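Search this site Search Menu

One Tray, Seven Jars: Raili Saarela on Keeping a Small Kitchen in Order

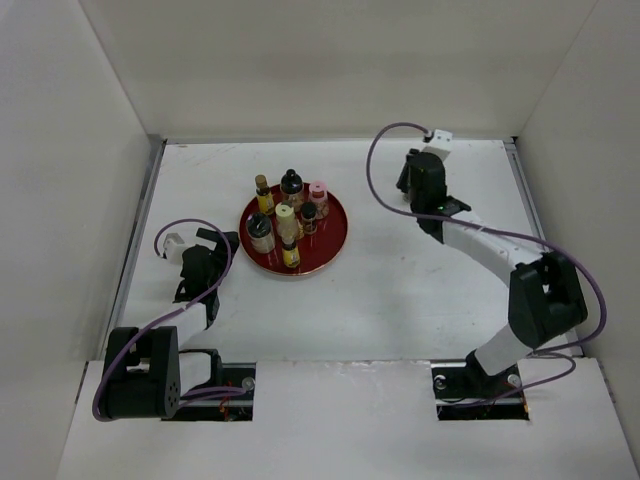
Bottles and jars grouped on a round dark-red tray.

Raili Saarela has been helping people sort out their kitchens for 21 years. She started with her own, a galley with one drawer that opened all the way, and then did her sister's. After that the phone kept ringing. Her advice has changed less than you might expect in that time, and a good part of it comes down to a tray.

"I put a tray in nearly every kitchen I work on," she says. "People expect shelving. They expect me to show up with a drill. I show up with a tray and a roll of trash bags."

The tray is for the small things that live out on the counter: oil, vinegar, sugar, whatever gets reached for while the pan is on. Saarela calls these the daily jars. Left alone, she says, they drift. One ends up by the toaster, two behind the kettle, and the counter never gets wiped because wiping it means lifting everything one piece at a time.

"With a tray you lift once. You wipe, you put it back. I have clients who hadn't cleaned under the oil bottle since they moved in, and they were not dirty people. They just didn't want to move nine things."

She prefers round trays to square ones for this, and she wants a rim. The rim doesn't have to be high. It keeps a bottle from sliding off when you carry the tray, and it catches the drip that runs down the side of anything sticky. Dark, glossy colors are fine with her. A dark red one hides a stain between cleanings and wipes off in one pass. White trays look good for a week, in her opinion, and bare wood soaks up oil.

I asked how many things should go on it. She didn't want to give a number.

"It depends on the tray. What I tell people is to leave part of it bare. If it's full, you can't put down the spoon you just used, and you can't pull out the jar in back without knocking over the one in front. Some empty space on one side is what makes it work."

As for arrangement, her rule is tall in back, short in front. A slim bottle with a cork-colored top goes to the rear, where its neck can stick up past everything else. The little bottles come forward. Wide jars with big lids can go off to the side, where there is room for a hand to get around them. She doesn't line anything up in rows and thinks people who do will give it up within days.

Lids are the subject she gets most worked up about. A lot of organizing advice calls for matching jars, and she used to give that advice herself. In her early years she talked a client, Rainer Wendt, into replacing every container in his pantry with one kind of jar with one kind of lid. It cost him 848 dollars, and he still brings it up.

"It looked wonderful," Wendt told me when I called him. "I put salt in my coffee twice in the first week."

Saarela now argues the other way. She wants the lids to be different. A pink lid, a black lid, a pale yellow-green cap – she says you learn those faster than you learn to read a label, and you can find the right one from above with your other hand on the stove. Clear sides help as well, because you can see when something is getting low. She is less strict about labels. If the jar holds something pale and powdery, label it. If it holds something you would know anywhere, don't bother.

"Sugar, salt, baking soda, potato starch. Those four get a label. I don't care if it's tape and a pencil."

Not everyone she works with agrees. Anneli Rissanen, who shares the Harnen workshops with her, keeps nothing on the counter at all and stores her oils in a cabinet away from the light. Saarela grants that the oil probably keeps better in there. She also points out that Rissanen has a large kitchen and likes to bend down.

For anyone starting from scratch, Saarela suggests doing it in one evening. Take everything off the counter and put it on the table. Throw out what is empty or rancid, and smell the oils before you decide. Wipe the outside of each bottle with warm water and a little dish soap, neck included, and dry it before it goes on the tray. Then put back only what you used in the past 3 days. The rest goes in a cabinet for now.

"Then wait," she says. "If you go into the cabinet for the cinnamon every morning, the cinnamon has earned a spot. Something else has to go back in."

She repeats this sort-through with most clients after 6 months. By then there is usually a jar on the tray that has not been opened since her last visit, often a gift. Flavored vinegars are common. She doesn't make people throw them away, but she does make them say out loud what they plan to cook with it.

I asked about the tray getting dirty. She washes hers on Sundays, in the sink, with the jars standing on a dish towel beside it. The spot she checks first is the inside edge of the rim, where crumbs and oil collect into a line that a quick wipe misses. An old toothbrush gets it out.

Before I left she asked what I keep next to my own stove. I told her: olive oil, soy sauce, salt, pepper, and a jar of something my aunt sent in November. She wanted to know what was in the jar. I said I would have to check.

Interview by Eun-ji Um

Contact | Copyright Harnen, all rights reserved | Back to top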